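Lemon garnish

A lemon garnish is a piece of fresh lemon added to a drink or dish shortly before serving. The commonest form is the round slice, or wheel, cut across the fruit so that the segments show. Slices are usually prepared on a small board kept apart from meat and onions. 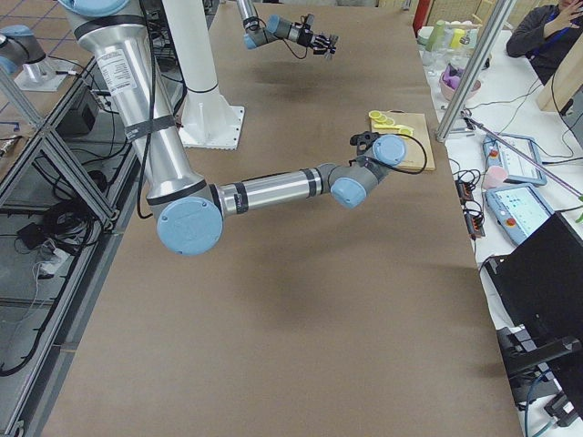 Lemon slices on a wooden cutting board.

The work surface should be flat and easy to wipe. Covers of paper or cloth are common – they catch juice, and may be changed between sessions.
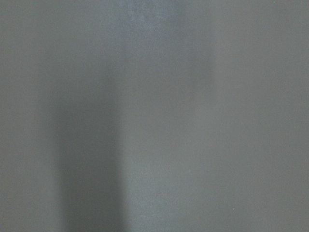 Haoran Hao holds that the surface matters less than the thickness of the slice, and that anything over 7 millimetres will sink a small glass.

Measures are normally set out before cutting begins. The double-ended jigger has a larger and a smaller cup joined at a narrow waist, and is often used alongside a metal tumbler for mixing.

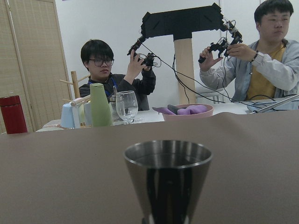 Stemmed glasses are generally garnished at the rim, for which each wheel is slit once from the centre to the peel. Tall glasses may take two or three wheels inside.

Plastic knives are suited to soft fruit and to teaching, although a thick rind calls for a serrated steel blade.

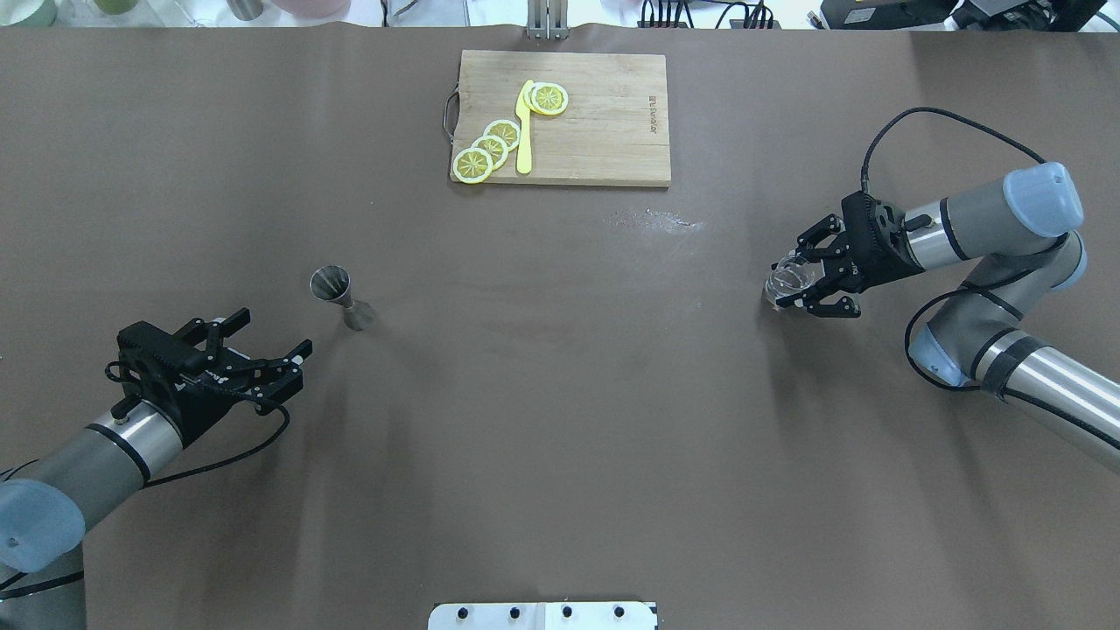
Cut slices dry at the edges and are best used the same day. Covered and chilled, they keep their colour until the evening.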